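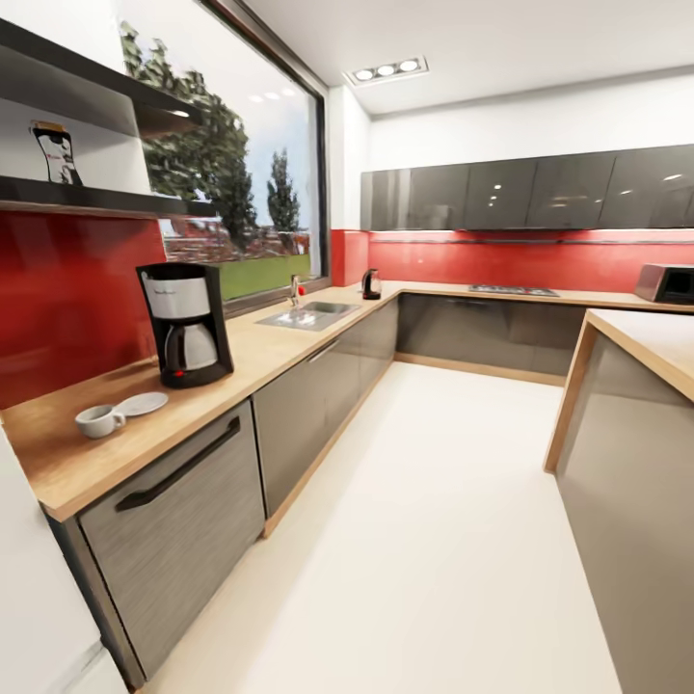 Saturday, Lindovora print room notebook, coffee toning, second go

Okay, so the first round of coffee toning came out muddy and I said I'd write down what I did this time, because last time I wrote "strong coffee, long soak, nice?" and that has been no use to anyone, me included.

Starting point was seven cyanotypes from the Plonell mill negatives, the loom ones and the stairwell. Same chemistry as always, coated under the tungsten bulb, dried in the dark overnight, exposed in the UV box, washed until the water ran clear. Two papers. The Arsenault is the heavy cotton one and the Veso is the cheaper smooth one we bought that big pad of. I labeled the backs in pencil BEFORE coating this time (hooray) so I can tell which is which.

I overexposed them all on purpose. You lose a lot in the bleach, and the first batch was printed to look good as a plain blue print, which left nothing much in the highlights once the soda got at it. These looked awful coming out of the wash, really dark, almost no sky in the stairwell window, and I had a wobble about it. Glad I stuck it out.

Bleach: washing soda, a small pinch in a tray of cold tap water. Weak! I keep making it too strong. The blue goes violet, then gray, then all of a sudden it's pale yellow and you're fishing it out with tongs and swearing. I pulled three of the Arsenault ones while there was still some blue in the shadows and let the rest go nearly all the way. Rinsed everything well in between, since soda carried over into the coffee bath does something ugly to the whites.
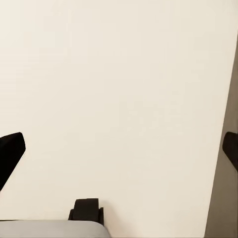

Toner was 56 g of ground coffee, dark roast, nothing fancy, brewed into 720 ml of water and left to cool completely. Last time I poured it in hot because I was impatient, and I'm pretty sure that's where half the staining in the margins came from. Warm coffee soaks into the paper faster than it works on the image, or that's my theory anyway. Strain it twice. Fine grounds settle on the face of the print and leave little freckles, and there is one on the first loom print that looks exactly like a bug sitting on the warp.

I went face down for the first stretch, then flipped them and rocked the tray whenever I remembered. Pulled the first one early to see. It was a weak tea color, with a purple cast in the darks that I liked more than I expected to. Back in it went. Total time in the coffee for the longest ones was 4 hours, and I really don't think the last part did anything except make the borders browner.

What I've got on the rack now:

Arsenault, part bleached: the best of the lot by miles. Deep blue-black in the shadows, warm brown through the mids, paper has gone to a kind of oatmeal. The loom one is the first toned print I've made that I'd put in a frame.

Arsenault, full bleach: softer, browner, quite flat. Fine for the stairwell, which is flat anyway. The machine detail has gone mushy.

Veso, full bleach: hmm. The image is okay but the paper took up coffee in blotches, with a tide line along one long side. I suspect the sizing is uneven. It also cockled like crazy and I've got it under the dictionaries. 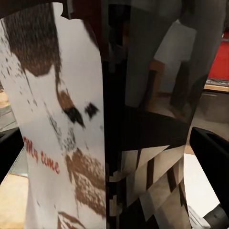
Darlene Lapointe looked over the rack on her way out and reckons the blotching is from the wash and nothing to do with the sizing at all. Her argument is that the Veso sheets were on the bottom of the stack in the wash tray, so they had less fresh water moving over them, and any iron left in there would grab the tannin and go dark in patches. She also asked why I was using coffee when green tea gives a cleaner black and doesn't make the prints smell like a diner. Fair on both counts. I told her I like the smell.

She may well be right about the wash, so next time the Veso goes in its own tray, face up, water changed as often as I can stand. If it still blotches then I'll blame the paper and be insufferable about it. I'd also like to cut one sheet in half and leave one half blue as a reference, because I keep trying to remember how dark the thing was before the bleach and my memory is clearly making it up.

Smell, for the record: strong wet, faint once dry. The first batch has been in the flat file since July and I only get it if I put my nose right on the paper.

Drying shift is real, by the way. Everything goes darker and cooler as it dries, so if it looks perfect in the tray it's probably gone too far. I pulled the last Arsenault when it still looked a shade too light, and it's the one that dried down best.

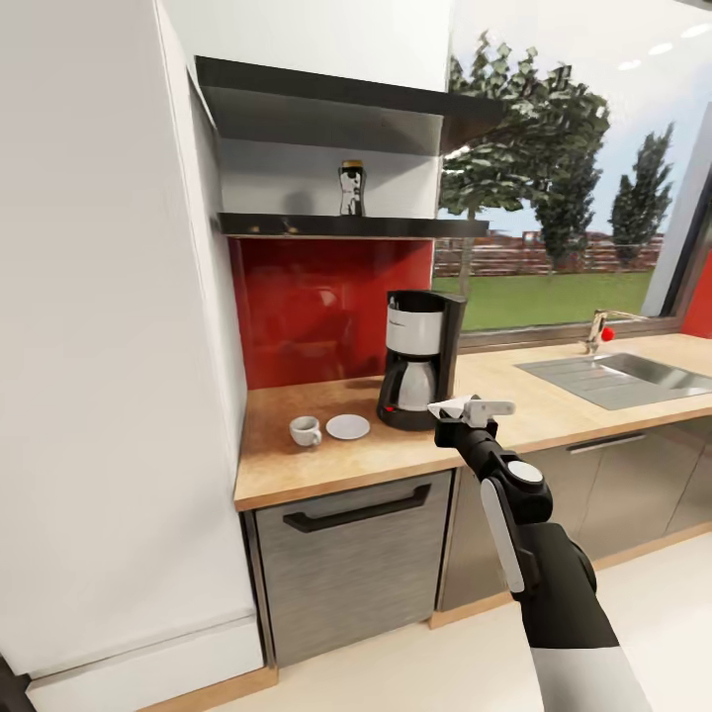 Cost is next to nothing apart from the paper, so there's no excuse for skipping test strips. I skipped test strips. I'll cut some from the spoiled Arsenault margins and do a little ladder: no bleach, tiny bleach, half, full, all into the same coffee for the same time. If the no-bleach strip tones at all I'll be interested, because the shadows on the part-bleached ones make me think a gentle tone straight over the blue could be lovely on the window pictures.

Other bits for whoever uses the wet side next. The big gray tray has a crack starting at the spout, so don't carry it full. We're low on washing soda. The tongs with the blue tips are for bleach only, please, I've marked the handles. Coffee bath went down the sink and I wiped the sink after. Prints on the top rack are mine and still damp, leave them be until Monday and then you can stack them under the blotters.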